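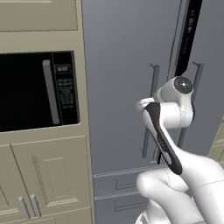 Peixoto, home and habits blogger
Jan 6, 2019
2 min read

So I finally gave up coffee after lunch, and wow, did I pick a bad month for it! We'd just come back from Dusholm (gray skies, dark by four, cake everywhere) and I was drinking it until bedtime. I'd lie there at 2 in the morning planning the garden.

The first week was awful. Headaches, snappy with everyone, and I ate my way through a whole box of crackers one evening while looking for something to do with my hands. Then I bought the mint tea from the little shop in Mekwood, and it helped a lot more than I thought it would. My last cup of coffee is at 10 now and I'm asleep before the news is over.
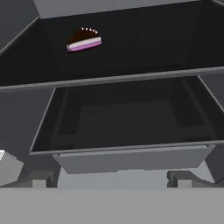 Chocolate on top, purple at the bottom.

The afternoon slump is still there, I won't lie. I walk to the post office and back, or I have something sweet and feel fine about it. Let's see if I can keep it up until June!

Print this post | E-mail this post
Contact | © 2019 Peixoto | Back to top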